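Home News Sport What's On
December – by the Local Desk

I popped into the Lendier clothes swap at 9 and the queue was already out the door!
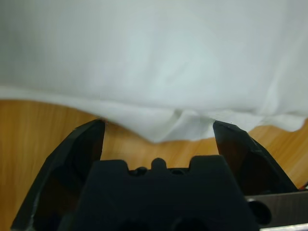 COMMUNITY

We had 700 bits of clothing last year and 800 this time – mostly coats and kids' stuff, plus one very loud jumper (mine now). Entry is free, tea is extra.

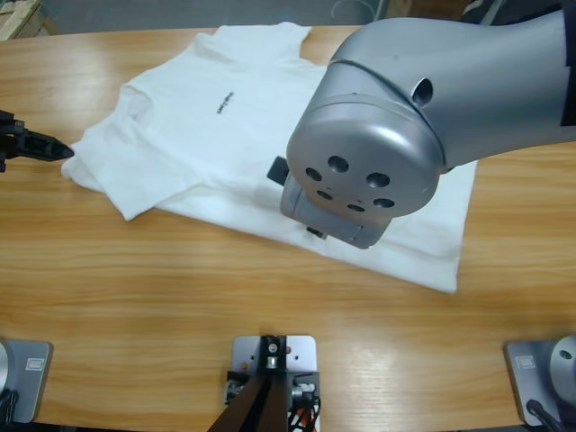
White T-shirt with black lettering.

Anything left over goes to the Ansari hall for its winter rail, and the 108 bus stops right outside if you've got heavy bags.

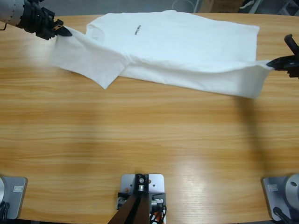

HASTETTI, December – The next swap is over here, same hours, and they're short of men's shoes. I'm bringing two pairs.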